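Sorting Cloths by Color: What Works and What I'd Skip

Posted Tuesday, June 19, 2018

I have read a lot of advice on keeping household cloths in order, and most of it wants you to buy something. The Cliltura method calls for a set of stacking trays. The Jolotetti booklet has a chart you hang inside a cupboard door. I tried the chart in March and took it down again. Two open bins and a table will do the same job.

What you need

2 bins in colors you can tell apart from across the room
A clear tabletop
Your cloths, clean and fully dry

Step 1. Clear the table. Push anything you want to keep there, such as a plant, to the far side.

Step 2. Set the bins out with a gap between them. They don't have to line up. People online will tell you to square them to the table edge, and I have yet to see a cloth that cared.

Step 3. Decide what each bin means before you touch a single cloth. I go by shade: pale cloths in the orange bin, dark ones in the blue. You could go by room or by job, but then you have to remember which cloth did the bathroom sink, and I never do. 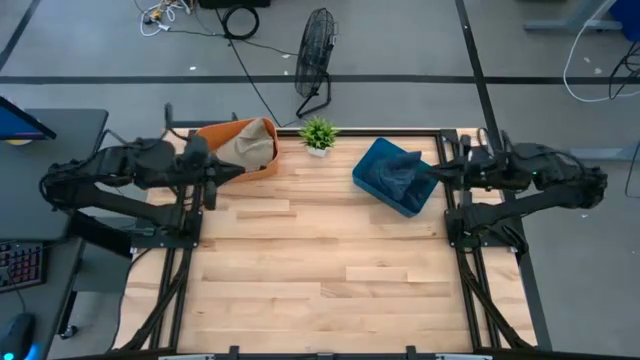

Step 4. Drop each cloth in as it comes. Do not fold. I know the Arnaud school of folding has its fans, and for guest towels, fine. A cleaning cloth gets shaken out and used the same day, so I can't see what the folding buys you.

Step 5. Go through each bin once for strays. Gray is the usual trouble. Pick a side for it and stick with it -- mine goes with the pale ones.

Step 6. Put the bins wherever you reach for cloths most. Lids are sold separately, and I would leave them at the store.

Does sorting make cloths last longer? A leaflet I picked up in Erkthorpe claimed 260 extra washes per cloth. It didn't say how anyone had counted. What I can vouch for is that dark lint stays off my pale cloths when I wash one bin at a time -- and if your cloths are all one color, you can skip the whole business and use a drawer.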